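Selling textbooks, post or car boot?

nevzat_e
Clearing out uni books before May. Olaten quoted me £2.33 for the lot. Is that normal??

plultow77
Yep. They want stuff under two years old. Try Iltex, I got up to £147 for mine last year.

AnqiYin
Iltex knocked half off mine for "wear", wouldnt bother. Car boot every time.

plultow77
Disagree, who buys a law book at a car boot. Mine were fine, packed them properly.

AnqiYin
I do! Sold four in one morning, cash, no postage.

nevzat_e
Not law, mostly economics. Done a first sort tonight, keeping the ones I still use.
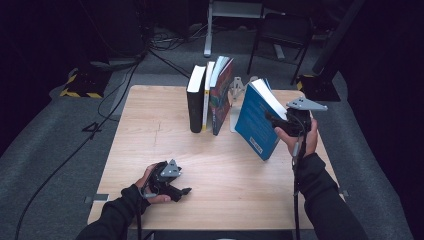 Postage is what worries me tbh, hardbacks weigh a ton. Anyone used the drop off at the corner shop or is it collection only?

plultow77
Drop off is fine. Get a reciept.

AnqiYin
Still say car boot. Go early, take change.

nevzat_e
Might do both then. Will report back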